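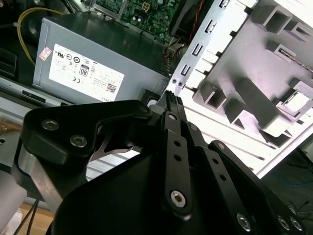

**Session 3: Planning and perception**

Talk notes, Mariann Mészáros. 2019-04-16, 14 minutes plus questions.

**Slide 1 (stay on it one minute)**

Good morning. I work on the planner in the Garnutis project. The task is taking apart old desktop computers. Today I speak only about software, and mostly about one question: how does the planner know where it may put the finger?

Look at the tip of the finger, just below the bracket with the slots. On one side is the power supply, on the other side the gray drive bay. The space is small, and the wires are thin.

*Pause. Let them look.*

**Slide 2: What the camera gives us**

- The camera is at the wrist, so the gripper covers a big part of every image.
- We mask the gripper with its own model, from the joint values. In September we still did this by hand drawing, and it was wrong each time the fingers opened.
- Shiny metal gives holes in the depth. We do not fill them. The planner treats a hole as occupied.

Say slowly: *unknown is not free.*

**Slide 3: The map**

We keep a local voxel map, 110 voxels on each side. It is updated before each short motion, and the old values fade. Cables have their own layer, with a bigger safety margin than rigid parts.

If somebody asks about labels: we read the text on the power supply only to choose the model of the case. It does not help for the position.

**Slide 4: Planning**

Tesov is our sampling planner. It has a limit of 40 ms for each query. When it finds no path, the arm goes back along the path it came. We tried a smarter recovery and we removed it again.

Thank Morfudd Maddocks here, she wrote the collision checker.

**Slide 5: Logs**

We replayed 505 recorded approaches after the change in the mask. Most false stops came from the cable layer, and I do not have a good answer for this yet. Show the plot, do not read the numbers.

**If time is left**

Difference between Tesov and Groseck: Groseck plans the whole motion at once, we plan in pieces.

Last slide has the link to the code. Leave it on during questions.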